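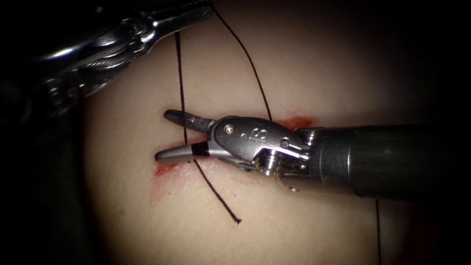

## The Choir That Learned to Breathe Again

When I came to Starninness for the first time, I did not know that the town had a singing school. I heard it before I saw it. It was a Monday evening, the windows of the old grain office were open, and 23 adults were making a long "mm" sound, like bees in a box.

The school belongs to Jolán Vörös. She sang in opera choruses for many years, and she began to teach here with nine pupils and a piano that had two silent keys. The piano is still there. The pupils have learned which notes will not come, and they sing them a little louder. 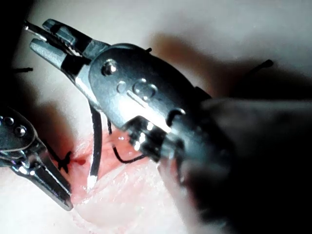

Her method is slow. For the first month a new singer does not get any song at all, only breathing, vowels and walking. Some people leave in this time, and she does not try to keep them. "If you want a song on the first day, you have a radio," she told me. She was smiling, but I think she meant it.

The men's group is led by Dénes Lengyel, who came as a pupil himself and could not read music. He still writes small arrows over the notes in his score, up or down, and most of his basses have copied this habit. He showed me his copy of the Dahlgren songs, the big work for this spring. There were so many arrows that I could hardly find the words. 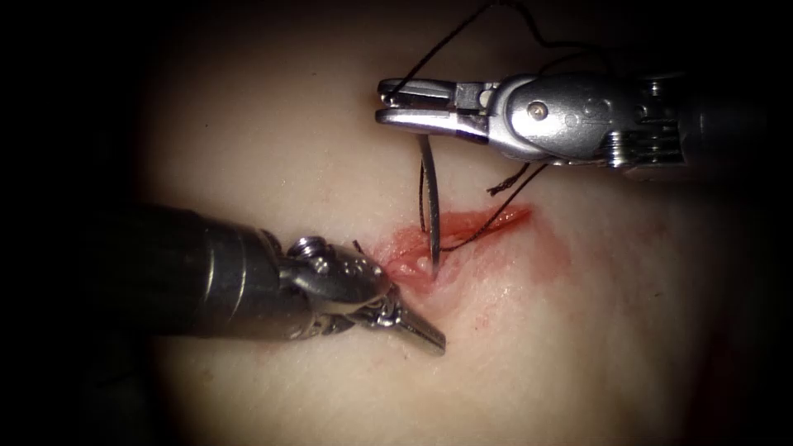

The Dahlgren cycle is difficult for amateurs. The third song changes its meter almost in every line, and the altos must hold one low note while everybody else is moving. In March the group sang it so badly that Jolán closed the piano and sent them to drink tea. After the tea they sang it again, without the piano, and it was better — not good, but better.

Money is always a question. The rent of the hall is 1,370 a season, and the pupils share it. Those who can pay more do so, and the list of who paid what is never shown. For the spring concert they have borrowed chairs from the Zenetti dance studio across the street, and the hall can now take up to 100 listeners. 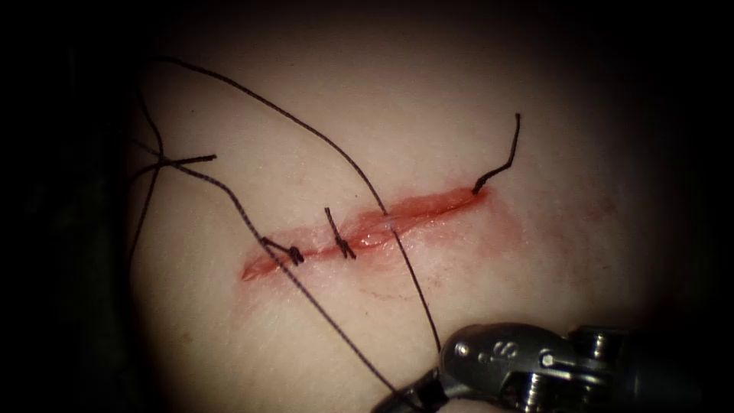

I stayed until the end of the rehearsal. The last piece was a short evening song by Nalik, which they know by heart and sing every week with the lights half down. A woman in the second row sang with her coat already on, for she had a bus to catch. When the last chord was finished she took her bag and ran, and the others began to stack the chairs.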